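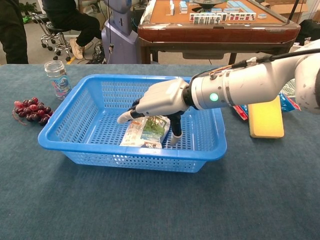 Rules for robots are usually written by people who don't have to work next to one, a visitor from a packing firm told us last spring, and she asked what made ours any different. We gave her the answer we give most people, which was to hand over the rule sheet and let her read it. It is two sides of paper. She had a fair number of objections, and a few of them are now in it.

About Gakus

Gakus is a small firm that writes working rules for robot arms and hands used close to people, and tries them out in its own workroom before passing them to anyone else. Our clients are mostly packers, small food handlers, colleges and sheltered workshops. They tend to have one or two arms, no safety department, and a supplier's manual that runs to several hundred pages. They want to know what the person on the Monday morning shift should do, in what order, and when to stop.

We don't make robots and we don't sell them. We take no commission from anyone who does. If a client asks us which arm to buy we will tell them which questions to put to the supplier, and leave it there.

How we began

The firm grew out of a job for Howells, a packing business that had put an arm on a line handling mixed groceries. The arm had been installed properly. The guarding was right, the paperwork was right, and the staff had still worked out their own way of doing things within a week, part of which involved reaching in to straighten items the hand had dropped crooked. Nobody had told them they could and nobody had told them they couldn't. The manual covered it in a section on "intervention during suspended operation", and the copy was in an office on another floor.

We rewrote that section as nine lines and fixed it to the wall at eye level. Howells asked for the rest of the manual to be treated the same way. Other firms heard about it from them, and the work has carried on from there.

What we work on

Most of what we do concerns picking and placing: a hand takes an item from a basket or a table and puts it somewhere else. It is ordinary work and it is where most of our clients spend their money. Soft fruit, thin plastic packets, glass jars, sponges and foil wrappers all ask something different of a hand, and a rule that suits one may be wrong for the next. A grip that holds a jar will spoil a grape. A light grip that is kind to a grape may let a jar slip at the top of the lift, when it has furthest to fall.

For this reason our rules are tied to the kind of item as well as to the machine. Each item goes into one of four groups: firm, soft, slippery and breakable. An item can be in more than one. The group decides how fast the arm may travel, how high it may lift, and how near a person may be while it does so.

The rules we keep in our own workroom

We ask clients to follow rules, so we follow them too. The list that follows is the current one. It changes when we find something wrong with it.

1. Two people are present whenever an arm is under power. One runs the task. The other watches the room and has no other job.

2. The person watching may stop the arm at any time and does not have to say why. The reason can be written down later, or left out.

3. Before each run, both people say aloud that they are ready. A nod doesn't count.

4. No hands go over the table while the arm can move. If an item needs putting straight, the arm is stopped first, and the person reaching in is the one who stopped it.

5. An indicator light is treated as information about the machine and never as permission to approach. Colours mean different things on different makes, and we have seen people caught out after changing from one to another.

6. Cables that must cross a walkway are covered before the first run of the day. Cables along an arm are checked at both ends of its reach.

7. Glass is put on the table last and taken off first.

8. Food used in a task is not eaten afterwards.

9. Anything dropped is logged, including things that were not damaged.

People sometimes laugh at rule 8. It came in after a week of handling tests on biscuits and we have never been sorry that it did.

Logging

Rule 9 causes the most grumbling, both here and with clients, and we hold to it more firmly than any of the others. A dropped packet does no harm. A log that shows the same sort of packet dropped at the same point in the lift, over several days, tells you that something is worn or badly set, and it tells you before the item in question is a jar.

Our log sheet has five columns: time, item, group, what the arm was doing, and who was nearest. We tried a longer one and it was filled in badly. We tried doing it on a tablet, and people put it off until the end of the shift and then guessed. The sheet is now paper, on a clipboard, hung where the watcher stands. It gets typed up once a week.

To date we have over 2,000 entries from our own room, and clients are welcome to come and look through them. They make dull reading for the most part. The entries on thin, clear packaging are worth an hour of anyone's time, especially if you are planning to use a hand with fingers in place of a suction cup.

Standards and where we fit

There are published safety standards for industrial robots, and separate guidance for arms that share a space with people. Our rules do not replace any of it. A firm has legal duties when it puts a machine to work, and it must meet those whether or not it has ever heard of us. We start once the risk assessment has been done by somebody competent to do it, and if it hasn't been done we will ask you to come back when it has.

What we offer is the layer below. A standard will tell you that a person must be able to stop the machine. It will not tell you where the person on your late shift is going to be standing, or that the stop button is behind a stack of trays from four o'clock onwards because that is where trays have always gone. We go and look, usually more than once and at different times of day.

We also read suppliers' manuals for clients and mark up the parts that staff will need. Some are good. The handbook Evevance sends out with its training course was the first we had seen with a page on tiredness, and with their agreement we based our own page on it.

Working with a client

A first visit lasts a day. We watch the work without changing anything and talk to whoever is doing it, starting with the people closest to the arm. We then write a draft, which is kept to two sides. If it won't fit, we take that as a sign that the task ought to be split.

The draft goes to the staff before it goes to the manager. Some managers don't like that, and we explain it before any money changes hands. Staff try it for a fortnight, cross out what doesn't work and write in what is missing. We come back, go through the crossings-out one at a time and produce a second version. That is the one that gets signed.

Brillex, which cleans and refills glass jars for food shops, went through four versions before everyone was content. The sticking point was how close a trainee could stand. The final rule was stricter than the one we had first suggested, and it came from the trainees.

Training days

We run training days in our own workroom, with places for up to 45 people over the course of a month, taken in small groups. The morning is spent on the rules and the log. In the afternoon everyone takes a turn as the watcher, and everyone stops the arm at least once. Plenty of people are shy about pressing a stop button the first time, particularly if the machine seems to be doing nothing wrong. We would like them to get over that with us.

You don't need any technical background. Please wear closed shoes, tie back long hair, and leave lanyards and loose scarves in the cloakroom. Tea and a sandwich lunch are included, and are served next door.

There are no training days in August.

What we don't do

We don't certify machines. We don't give legal advice. We don't work on vehicles, drones or anything used in surgery, as we have no experience of them. We don't lend out our name or badge for use on packaging, and if you see a product described as approved by Gakus, we would be glad to hear where.

Using our rule sheet

The sheet is free to copy and you may change it to suit your own room. We ask two things: that you take our name off if you alter it, and that you tell us what you altered. Several of the rules above reached their present wording through letters from firms we have never visited.

Paper copies can be sent by post. Please say how many you need and whether you want the large-print version, which runs to four sides and is the better one for putting on a wall.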